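Stripping an old Dell desktop for parts
Posted 5/28/26 by Lena Tomaszewski

I love pulling apart a retired office computer! There's so much good stuff inside, most of it comes out with one screwdriver, and it's a brilliant way to learn how a machine goes together before you build your own. Allow 90 minutes for your first one and don't rush.

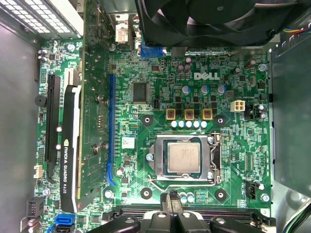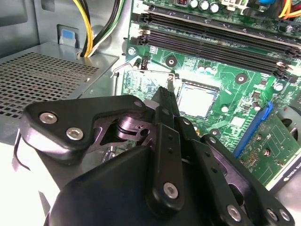
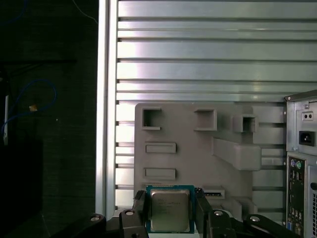
Before you start
Shut down, switch off at the wall, pull the plug and hold the power button in for 5 seconds. Touch bare metal on the case before you touch anything green, and keep doing it as you go. If you have a wrist strap, even better. Leave the power supply itself sealed — it can hold a nasty charge and there's nothing in there you want.

1. Cables
Take a photo on your phone first. Then unplug by the connector, never by the wires. Most have a little clip you squeeze, and some are stiff after years in the one spot.

2. Graphics card
A small card like the Quadro K420 is an easy win. Undo whatever holds the bracket at the back of the case, press the catch at the end of the slot if there is one, and lift the card straight up with even pressure. Hold it by the edges and slip it into an anti-static bag.

3. Memory
Push the latches outwards and the sticks pop up. (Best click in the whole job!) Even small sticks are worth keeping for testing. I label mine with masking tape on the bag.

4. Processor
Run the old computer for a few minutes before you shut it down, so the thermal paste softens. Loosen the cooler screws a bit at a time in a criss-cross, then give the cooler a gentle twist before lifting. Unhook the retention lever, swing it right up and open the cover if your socket has one. Now pick the chip up by two opposite edges and go straight up, no sliding. Keep your fingers off the underside, and note which corner has the little triangle. It'll save you grief when it goes back in.

5. Clean and store
Wipe the old paste off the metal lid with isopropyl alcohol and a lint-free cloth. Give the chip a hard-sided case of its own so nothing can lean on it.

In June I'll be putting a set of salvaged parts back together as a media box for the lounge, so hang on to all your screws. Mine are in an old jam jar.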